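Hi Orvokki, here's where the equipment money stands for March.

We've spent $1925 so far and I'm pretty happy with what we got for it! Most of that went on 2 hand-held grippers from Caldeira, plus the mounts. The rest was finger pads, which wear out a lot faster on clothing than they did on the kitchen stuff (Trefor did warn me). I'd like to set aside $200 for spares before summer – we lost most of a Wednesday waiting on a set and I don't want to go through that again.

The big question is still the arm. Predon's quote came in higher than last year's and doesn't include the controller, so Shahnaz is asking Peton for one too. I'd hold off signing anything until we have both. If you can carry $1000 over into the next period, that covers the deposit either way.

Clothes are slow going. Velvety things bunch up into these great thick folds, and satin is a whole other headache. Kaisu wants wider jaws, I want to try softer pads first (cheaper!), and we'll probably end up pricing both.

Still to come from me: the shipping receipt and a revised line for storage.
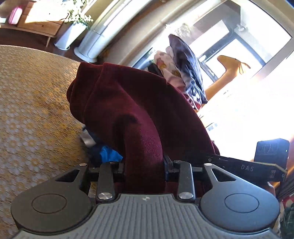

Plurura Home Handling Team
Maroon garment in the jaws, more clothes waiting beneath and behind it. Questions about the budget lines go to Irja Keskinen.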